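Right, worktop thread, as promised to the four people who asked and the many who didn't.

So we've been going round in circles since September over what to put on the kitchen side. I'd more or less settled on laminate, then I went to Flarnby for hinges (hinges!!) and came home talking about maple.

The thing with planked boards is that you don't get one colour, you get whatever the planks fancied being. Pale cream, blond, a bit of honey, and then a couple of darker tan bands running right across. I thought I'd hate the dark bits. I love the dark bits.

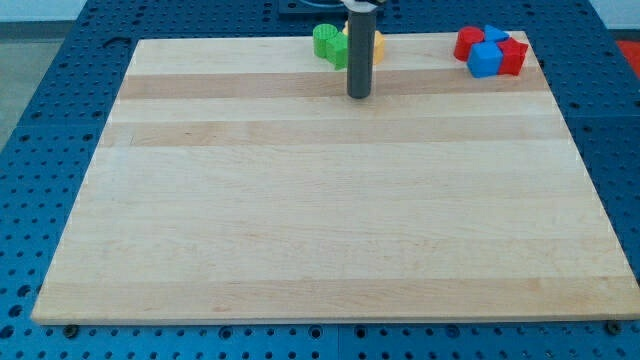 Haris Golob replied straight away that those tan strips will bother me every morning over my toast, and that I should pick the palest planks going and oil them the minute they're in the house.

Haris, you have a grey kitchen. I'm taking the oil advice and leaving the rest.

Also very keen on a slightly rounded front edge. My last worktop had a corner that got me in the hip for 2 years and I'm not going back to that life.

Small knots: yes please. Teresa says they collect crumbs. I say so do I.

Price, as people always ask: Nodik wanted 1,077 for the length we need, and that's before anyone cuts a hole for the sink. Soseo never rang back.

Next job is deciding between oil and hard wax. Duarte swears by wax, but he also puts hot pans straight down on his, so if anyone's lived with either for a few winters please shout. Tile posts when I've stopped arguing with myself about green.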